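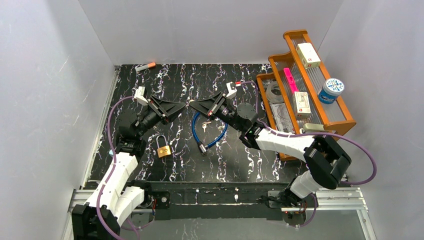

Two arms at work with a padlock, a coiled cable lock and a key on the table between them, at Furkik's Hukesthorpe shop.

FOR IMMEDIATE RELEASE
July 6, 2021

Furkik Puts Its Two-Arm House Rules Online, Free for Anybody to Use

HUKESTHORPE - Hi everyone, Valter Sequeira here from Furkik. I usually leave press releases to people who enjoy writing them, but I've spent so long on this one document that I asked to do the announcing myself!

Starting today you can download the Furkik Bench Rules, our own good-practice guide for running two small robot arms at one table. It's 20 pages, in everyday words, and it costs nothing. Print it, mark it up, cross out the parts that don't fit your shop (and please write and tell me which parts those were).

Some background. When we set up our first two-arm bench we read the safety standards, as everyone should, and we did our risk assessment. What we couldn't find was the small everyday stuff. Who checks the cables in the morning? What do you do when both grippers want the same padlock? Where does a key go when the job is finished? We had answers, but they lived on sticky notes and in people's heads, and the day shift and the evening shift had different sticky notes.

So in December we started writing it all down. Operators sent in 261 comments on the first draft, and I read every single one. A good many were about cables. If you've ever run a cable over an elbow joint you know why! The guide now has a whole section on leaving enough slack for the full reach of the arm, and on moving each joint slowly through its range before the first job of the day.

A few of the rules, so you know what you're getting:

Hands stay outside the walls while either arm has power to its motors. Reaching in "just for a second" counts as reaching in.

Each arm has a home position, and the two home positions leave a clear gap between the grippers. Both arms go home before anyone changes the objects on the table.

Every object has a listed starting place and a listed finishing place. Small metal things like keys and locks get a line of their own on the sheet.

After any bump, even a tiny one, run at low speed for 15 minutes and write it in the log. We argued about this one for weeks (I wanted longer, and I lost).

One person is in charge of the stop button during a shift, and that person's name goes on the board.

The folks at Botha, who build benches a lot like ours, tried the rules on their own floor this spring and sent back a very long list of fixes. My favorite is their changeover sheet, a single page that both operators sign before the next shift starts. It's in the back of the guide and you're welcome to copy it. Futo is handling the printed edition, with a first run of 500 copies on heavy paper that can take a coffee spill.

Please do keep in mind that the Bench Rules are a companion to the official standards and your local law. They don't replace either one, and they don't replace a proper risk assessment of your own setup. Page one says so in large type.

We'll collect comments all summer and fall and put out a second edition in December. I'd especially love to hear from schools and small shops, and from anyone who has found a better way to label tools!

The guide is on the Furkik website under Good Practice. For printed copies, questions or a visit to the Hukesthorpe shop, write to Valter Sequeira at the Furkik press desk.

About Furkik
Furkik designs and runs small automation benches in Hukesthorpe and trains the operators who work with them.

###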